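Hasoncombe Residents' Newsletter
2023-05-15

Break-in at the Ikberg units, and what we know so far

Quick one this time as I'm typing it between shifts. Most of you will have heard bits of this already, some of it wrong.

Two men got into the Ikberg units off Mill Lane in the early hours, through the back fence by the allotments. Police were called by a driver parked up in the lay-by who heard glass going. By the time the first car got there the men had gone over the wall towards the old railway path. One was stopped near the footbridge. The other wasn't. The man who was stopped is 31 and not from the village. He's been charged with burglary and going equipped and is due back in court in July. Please don't put names up on the village page, it could mess up the case and we've had to take three posts down allready.

Two units were entered. The first is Chatzigeorgiou, the tile and stone people. Office door forced, petty cash tin gone, 200 pounds in it, plus a van key but not the van. The second is the Flisedex workshop. Drawers pulled out, a side window smashed, two laptops and a set of cordless drills taken. Nobody was in either building and nobody was hurt.

Živko Ristić at Chatzigeorgiou had the locks changed by lunchtime. He asked me to say they're open as normal and orders are going out, maybe a day behind. "It's a door and a tin. We'll live." He'd like the van key back if anyone finds one in a hedge, small silver Ford key on a blue tag. Hand it to the police, not to him, as it may need testing.

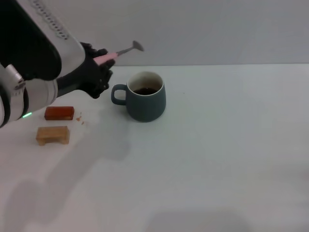 Now the stolen stuff. The drills are yellow, in a black soft bag with a broken zip, initials burned into the handles. Both laptops are grey and have a sticker on the lid with a number on it. If you get offered any of this in a pub car park, walk away and ring it in. Chatzigeorgiou are putting up a reward of £1000 for information that leads to a conviction. That goes through the police and not through me, so no good knocking on my door.

Officers want to hear from anyone who was on the railway path or Mill Lane between 2am and 4am. Also anyone with a doorbell camera facing the lane, Station Cottages especially. Most of them wipe after a few weeks so save the clip now, even if you think there's nothing on it. A dark estate car was seen pulled in by the allotment gate with its lights off. No plate. Could be nothing.

Call 101 and give the log number, 1663 of that night. Or Crimestoppers if you'd prefer not to leave your name.

I asked about patrols. Was told there will be "increased attention" for a fortnight, which I take to mean a car coming through now and then. Cristóbal Ibarra, who has the end unit, is trying to get the landlord to mend the fence properly. It was reported in the winter and got cable ties. He wants a light on the back corner too. Letter is on the counter at the shop if you want to sign, takes ten seconds.

Allotment holders, check your sheds. Two padlocks were cut on the same night and one person has lost a strimmer and a can of petrol. Others might not have been down since. If yours has been touched, report it under the same log number so it all gets joined up, and dont tidy up first.

Also the gap in the fence is still there as I write. Kids have been using it as a short cut. There is broken glass on the workshop side so please tell them to go round.

More next issue if there's any news from court. Bin dates and the bus changes are on the back page.

Comments (4)

allotment_jen
Mine was plot 14, shed door bent but nothing gone. Have rang it in. Took 40 mins to get through on 101 so bring a cup of tea

Pete R
Light on that corner was asked for years ago. Signed the letter.

MillLaneMum
Was it a Volvo? There was a dark one sat by the gate a few nights before as well, I thought it was someone fishing

allotment_jen
@MillLaneMum ring and tell them that!! even if you're not sure

We use cookies to remember your settings and count visits. Accept / Manage choices

Contact the editor | Copyright Hasoncombe Residents' Newsletter | Back to top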